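Ticket 212 — Gungate order page keeps emptying my cart
Status: open
Opened 16/09/2026

Hi again! So I tried what you said — cleared the cookies, logged out, logged back in — and the cart still wipes itself the second I pick Kadcombe as the pickup store. Inskip works fine, which is great, except Inskip is a 53 minute drive for me and I'd really love to not do that for a bag of odds and ends. 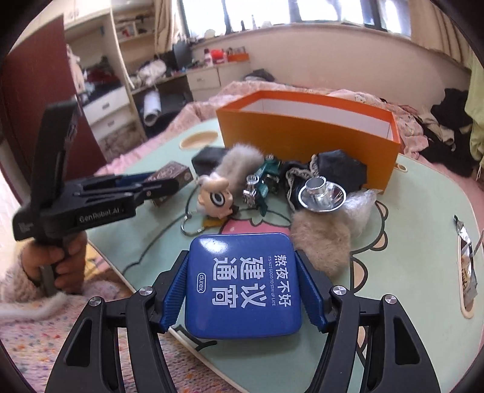
I also tried it on my phone with the Wi-Fi off and got error 43, then a blank page. Same thing in the other browser. It was all fine in July, before the new checkout showed up (I do like the new colors, by the way!).

Update: switched the delivery address to Ilholm just to see, and the cart stayed put. Switched back to Kadcombe and poof, gone again. Could it be the store setting on your end? My account is still on the old plan if that matters.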